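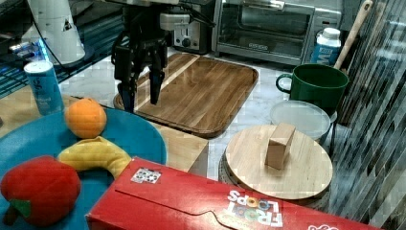

Minutes - Kitchen Counter Working Group, Tomthorpe building

Date: Oct 4, 2022
Chair: Annick Kowalchuk
Present: facilities, front desk, second floor, purchasing
Apologies: third floor

1. Minutes of the previous meeting

Accepted with one correction. Under item 4, "sink" should read "sink cabinet."

2. Counter layout

The group reviewed the present arrangement of the marble counter. The toaster and the toaster oven stand next to each other along the back. The cutting board with the raised rim sits in front of them.

Facilities noted that crumbs collect under the cutting board and get carried onto the marble. Second floor asked for the board to be moved to the wood table at meal times. Purchasing objected that the table is already used for the blue plate and for sorting mail.

Agreed: the board stays on the counter. It is to be lifted and wiped under at the end of each day. The rim is to be brushed out, as a cloth does not reach the inside corners.

3. Electrical load

The Robichaud inspection report was tabled. It asks that the toaster and the toaster oven be run one at a time until the second circuit is in. Front desk will post a notice at eye level. Quote for the circuit from Limetti: $3,543, including patching and paint. Purchasing to ask whether patching can be taken out and done in house. Work would not start before January.

Cables at the left end, by the wire shelf, were discussed. The cable from the white appliance on the shelf hangs down toward the counter. Facilities to fit 2 clips and report back.

4. Items left on the counter

Bottles, cans and mugs are to go back to the cabinet after use. The green mug has not been claimed. It will be kept until the next meeting and then added to the shared set.

Long-handled utensils: purchasing to price a heavy crock so that they no longer lean against the back of the counter.

5. Plush fruit

The plush orange, banana and apple stay on the blue plate. Second floor reported that the apple tends to end up over the edge of the plate and onto the table. A deeper bowl was proposed. No decision.

6. Budget

Balance for small kitchen items is $700. The crock, clips and a bench brush from Vivudetti are to be charged to this line. The circuit is not.

7. Any other business

Front desk asked for a second dish towel hook. Approved.

Actions
Notice on toaster use - front desk
Cable clips - facilities
Limetti quote, crock, brush - purchasing
Towel hook - facilities

Minutes taken by front desk.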